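The Case for Two Cloths

Most advice on wiping down pale wood recommends one good cloth. I think that is wrong, and the grain is the reason.

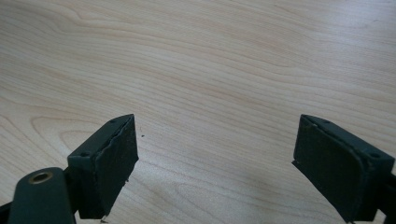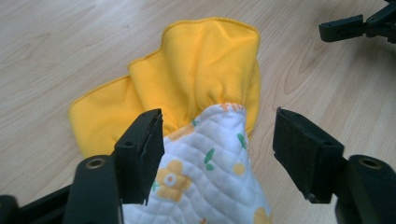 Pale wood grain, and a yellow microfiber cloth with a white quilted one in the second picture.

Microfiber lifts dust well but moves water poorly once loaded. A padded cloth holds more and releases it slowly - useful for a spill, poor for a finish pass. I use 2, dry one last, always along the grain. Hye-jin Yeom disagrees and wipes in circles. Her surfaces look fine at noon and streaked under a low lamp. I wash the cloths separately, without softener.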